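4.2 Dark tops and the visibility of dirt

The furniture trade has long held that dark surfaces hide dirt. We heard this from all 3 of our suppliers, one of whom repeated it while wiping the display model with his sleeve. The belief is sound for coffee and ink. It does much less well with dust, skin oil and the gray film that settles on anything left alone in August, and these made up most of what our respondents complained about.

The diary study asked 200 people who use a shared work surface to note each time they cleaned it and what had moved them to do so. Owners of pale tops cleaned after spills. Owners of black tops cleaned after the sun came out. One respondent, who had bought a black Rivetti desk so that she could clean it less often, filed the longest diary in the study and asked whether she might be paid by the page. Akinola's earlier survey of office tables found much the same pattern, although it put the blame on the windows.

Figure 3. Marks of use on a dark tabletop.

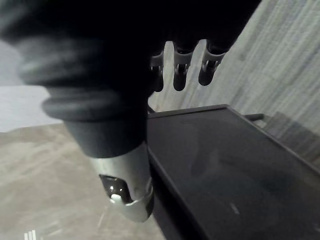 Finish matters as well as color, and the two are often sold as one thing. A fully matte top scatters light and forgives a good deal, until it is rubbed, when it begins to shine in the places people lean. A high gloss top forgives nothing but can be put right with a cloth. Between them lies the finish most often chosen for shared rooms, presumably as a compromise, and it has the drawbacks of both parents. The charcoal top in Figure 3 has a slight gloss of this kind, and the faint smudges and dusty marks spread across its middle would be graded 2 on our scale ("noticed, not yet mentioned"). The tiny pale scratch toward the lower right is scored separately under damage, as it will not respond to wiping, however sincere.

Scratches proved awkward to grade. On pale tops, raters tended to miss anything shorter than a thumbnail. On black tops they found everything, including, in one session, a hair. Following Wickramasinghe's suggestion, we asked raters to pass a dry cloth over each mark before scoring it, which improved agreement and also left the Dimier samples cleaner than they had been at any point since delivery. The Furnance samples were left out of this comparison, their protective film having been removed by only one of the two raters.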